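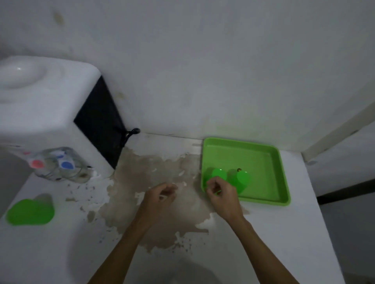 Progress Report to Sumport: Intake Manifold Adapter, Sulis Engine Program

Work in this period covered the redesigned intake manifold adapter, the second round of dyno testing and the revised throttle linkage. The casting pattern from Nakpan was accepted after one correction to the runner spacing. Two sets of adapters have been machined from it.

The first set was fitted to the test engine with the stock camshaft. After 171 hours on the dyno, both gasket faces were within the flatness limit. One stud on the rear flange had lost torque and was replaced with a longer part. The same stud position will be checked at every oil change from now on.
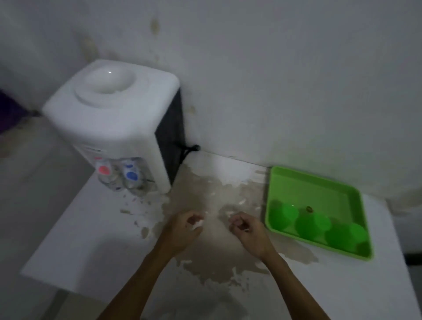 Water dispenser on the counter, no bottle fitted.

Cold start behavior remains the main open item. With the adapter in place, idle speed hunts by up to 1000 rpm during warm-up, then settles. The cause appears to be the relocated air temperature sensor, which now sits too close to the coolant crossover. A spacer has been drawn and is out for quotation. If it does not cure the fault, the sensor will be moved back to the air box and the harness lengthened - a small job, but one that adds a connector.

Spending stands at 1116 dollars over plan. The overrun is all in machining, where the port-matching cut needed a second fixture. No change to the total award is requested. The difference will be taken from the travel line.

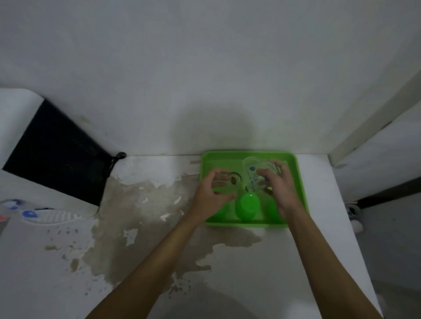

LERESEO, 19 Jul 2024

The linkage revision is complete on paper. The new bellcrank clears the brake booster with the engine at full roll, and pedal travel is the same as before. Parts are on order.

Remaining work before the next report:

Fit the second adapter set to the road car.
Repeat the cold start test with the sensor spacer.
Measure under-hood temperature at the fuel rail after a hot soak.
Issue the final drawings - adapter, spacer and bellcrank.

Road testing is planned for September, subject to delivery of the linkage parts. The dyno cell is booked through the end of that month in case the sensor work has to be repeated.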